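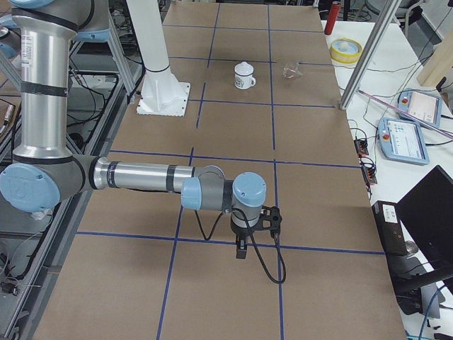

Fig. 1. Worktable covered in brown kraft paper and divided into cells with dark blue tape.

Warkemik College, Practical Layout
Handout 4: Covering and dividing a table
Course tutor: Godfrey Nyamweya

1. Scope
These notes cover the paper surface, the tape grid and the placing of small household items such as lids, mugs and discs within the grid. Storage was dealt with last week and is not repeated. Bring the October worksheet to the Tuesday session.

2. Covering
Paper is taken from a roll and laid along the length of the table. Each length should lie flat for a while before it is fixed, as paper straight off the roll lifts at the ends. Where two lengths meet, overlap them slightly and put the join under a tape line if the grid allows it. A join in the middle of a cell leaves a ridge, and a light lid set down across the ridge will rock.

Trim around fixed items last. Cut the opening small and enlarge it. Students at the Barros site tended to cut the opening first and then found that the sheet had crept while they were fixing the far end.

Matt paper is preferred to gloss. Glazed and enamelled surfaces already return a good deal of light, and a shiny table under them makes their outlines harder to judge.

3. Tape
Use a tape that contrasts with the paper. Lay the long lines first, working from a single straight reference edge, then the cross lines. Press down from the middle of each strip outwards. Stretched tape shrinks back and pulls the paper into small creases, so unroll more than is needed and cut to length afterwards.

A line may be continuous or broken. Broken lines save tape and are acceptable where the position of the cell is still clear from its neighbours. Corners must be complete in any cell that will be used for measurement.
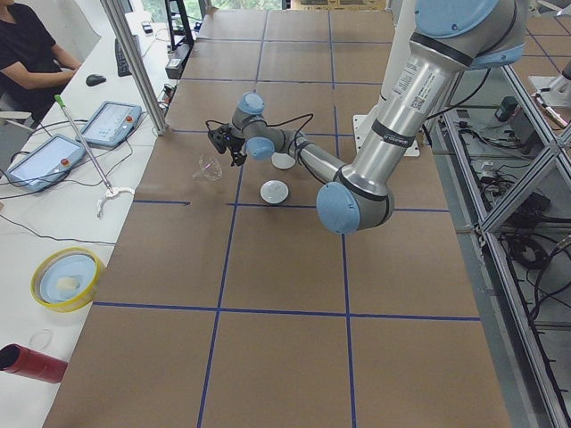
The size of the cell follows from the largest item in the set, taken across its widest part and including any handle. Leave a clear margin inside the tape on all sides. Cells need not be equal. Where the set is mixed, it is often easier to keep one row of larger cells for plates and lids and to let the rest follow the width of the paper.

4. Naming the cells
Letters run along the table, numbers across it. Fix the origin at one corner and mark it on the plan, not on the paper. The Ginov notation (number first) appears in older handouts and should be converted before use.

5. Placing items
Flat items: record the cell and which face is up. A lid is entered as "knob up" or "knob down".
Items with a handle: record the cell, then the direction of the handle, read from the long edge nearest the origin.
Tapered items: record whether standing, on the side or inverted. If on the side, give the direction of the wide end.
Items across a line: record both cells, with the one holding the larger part first. 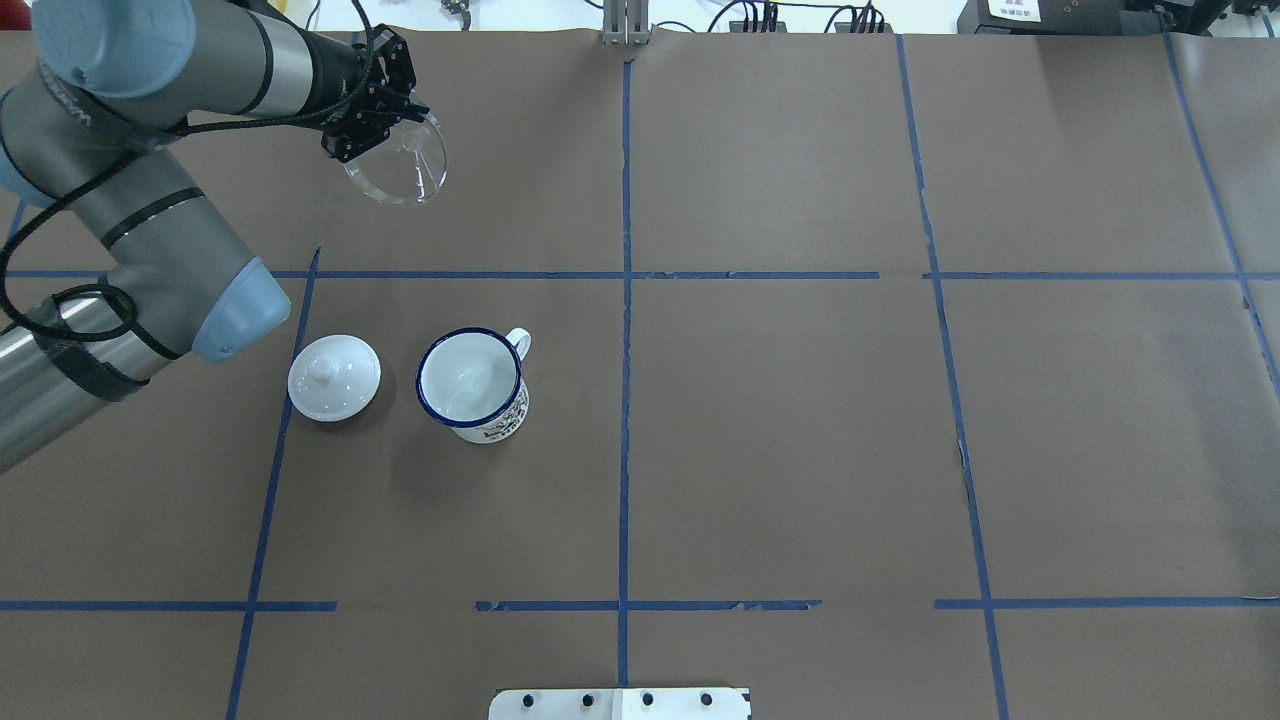 Clear items need separate treatment. The rim of a glass lid or a plastic cup may be visible only where it catches the light, and readings taken from one side of the table are often wrong by a noticeable margin. Take a second reading from the adjacent side and enter both. Do not average them.

6. Replacement
Paper is replaced when a cell in regular use is torn, stained or creased. Patching is permitted once, under tape. Lift old tape at a low angle, pulling back along its own length.

7. Exercise
Work in groups of 4. Draw up a grid for the Eltier kitchen set on a sheet of squared paper, giving the cell sizes and the position of the origin. Enter 2 flat items, 2 items with handles and one clear item in the form set out in section 5. Hand in the plan and the record sheet together.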